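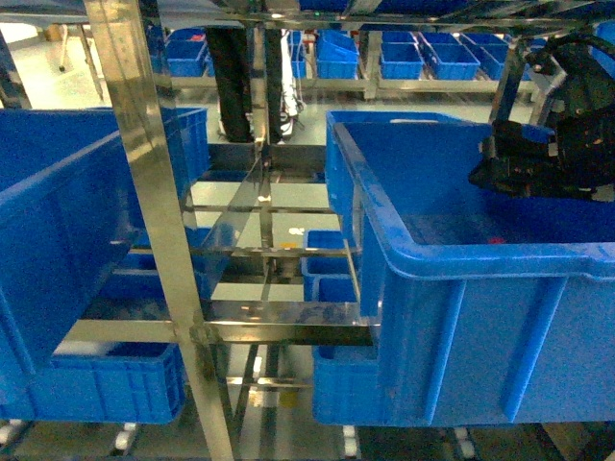 Blue bins with rolled top lip and ribbed front wall.

Seltano Open-Top Storage Bins, Large

Maker: Seltano
Supplied by: Porkodo, Ornville
Item: 707
Color: blue
Material: polypropylene copolymer
Working temperature: 14 to 104 °F
Pack quantity: 27 per pallet
Minimum order: one pallet

Application

The 707 is a general-purpose bin for medium-size parts, packaged goods and returns. It is used on fixed shelving, on flow racks with a suitable roller pitch, and on static benches. It is not rated for food contact and is not conductive. For circuit boards and other static-sensitive stock, order the black ESD version, which has the same footprint and takes the same labels.

Load

The rated load is for a bin standing on a full shelf with the contents spread evenly over the floor. When the bin rests on two beams only, cut the rated load by half. Sustained point loads will dish the floor over time. Castings and similar parts should go on a 1/8 inch insert sheet (sold separately, one size fits the range).

Lift by the lip at both short ends. Do not drag a loaded bin by the front wall.

Labels

Adhesive labels hold best on the flat end walls. On ribbed surfaces use the clip-on card holder, sold in bags of 500. Cards print on standard letter stock from the template Orysia Kravets keeps on the downloads page. The April version of the template corrects the left margin; earlier copies print slightly high and to the right.

Cleaning

Wash with a neutral detergent and rinse with water up to 140 °F. Solvents, including the citrus-based type, will haze the surface. Drain upside down. Bins nested before they are dry tend to lock together, and prying them apart with a screwdriver voids the warranty.

Testing

Drop and creep tests were run by Wajid Ansari at the Ghauri lab. The lip was flexed for 2000 cycles at room temperature with no cracking. A cold series is still open – results will be added to the data sheet when complete. The data sheet is available on request.

Ordering and lead time

Stock color ships in about two weeks. Gray and red are made to order. Orders received before 2 p.m. are entered the same day. Freight is quoted separately – give dock height and whether a liftgate is needed.

Sales: Nuria Marín
Technical questions: Babar Qureshi
Returns and damaged freight: Lai-ching Pan

Related items: insert sheet, clip-on card holder, four-wheel dolly, ESD version (black)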